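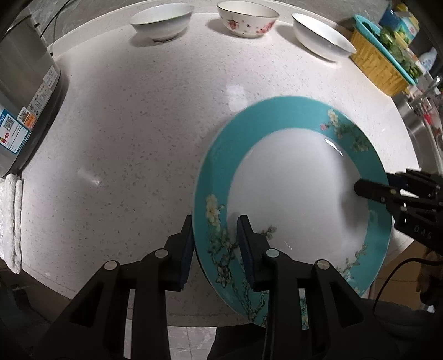
Page last changed: November, 4:52 p.m.

Nerelach Robotics Club - minutes of the November meeting

I'm taking minutes again because I sat closest to the outlet. Corrections go on the club page, please, not on sticky notes on my laptop.

We got going a few minutes after four. Last month's minutes were approved with one fix: the wheel order was from Hikulex, and I had written Genex. Sorry, Genex.

1. Kitchen project (this took most of the meeting)

The dish group went first and they had a lot to say! For anyone who missed October, they're recording people handling kitchen things with the hand-held grippers, one in each hand, so the arm has something to learn from over the winter. Plates are up now. They've been trying the turquoise one with the blossoms, held up on its edge with one gripper pinching the rim and the second one coming in to touch the middle. I tried it during the break and it is way harder than it looks - my wrists wanted to turn in two directions at once.

The goal for the semester is 500 good recordings. We're at 400, which got a cheer. A recording counts if the plate starts flat, gets lifted, gets passed to the other gripper and ends up flat again. Drops don't count, but please save them in the drops folder anyway. We had a long back-and-forth over whether a pass where you bump the plate on the counter should count. We voted and it does, as long as you don't let go.

Bowls come after plates. Somebody wanted to skip straight to the patterned bowl with the gold rim and somebody else said absolutely not, start with plain white. We went with plain white. The shiny glaze also came up, since a bright reflection in the middle of a plate could be confusing for the model. One idea was to do a batch with the overhead light off and compare. I like this one and said I'd help.

Also: the people with small hands say the trigger on the right gripper is stiff. The hardware group will look at the linkage screws before the next session. Please don't tighten them yourself, even if you own the right screwdriver.

2. Zalewska Cup

We're in! The entry form went through and we have a table. The Zalewska Cup has a household task round this year, which is where the kitchen project goes, and the usual maze round. Each club can bring 2 robots. The arm is one of them. The other spot is between the old maze robot and the new one, and the new one still can't turn left without thinking it over. We'll run both on the practice maze next month and pick the faster one.

Someone asked if we have to bring our own dishes. I read the rules out loud twice and I still can't tell. I'll email them.

3. Money

We have $452 in the account. The Hikulex wheels are already paid for out of an earlier balance, so that's all ours to spend. Requests were a second set of finger pads for the grippers, a storage drive, and pizza. Pads and drive were approved. Pizza was sent back for a written proposal, and I believe one was being written on a napkin before we'd moved on to the next item.

4. Code

The Genex controller update broke the homing routine on the arm. If you turn it on and it heads for the wall, that's why - hit the stop button and load the older version from the shared folder. The code group is working on it and hopes to have a fix by the next meeting. They'd also like everyone to stop naming files "final".

5. New members

Three people came for the first time. Two want to join the dish group and one is going to the maze. Welcome! Safety talk first, then you get a locker key.

To do before next time
- Dish group: keep recording plates, then start on plain white bowls
- Hardware: right gripper trigger, order the pads
- Code: homing fix
- Maze: both robots charged and ready to race
- Me: email the Cup about dishes, help with the lights-off batch, put these minutes up

We wrapped up at 5:30 and the maze people stayed to look for a missing wheel nut.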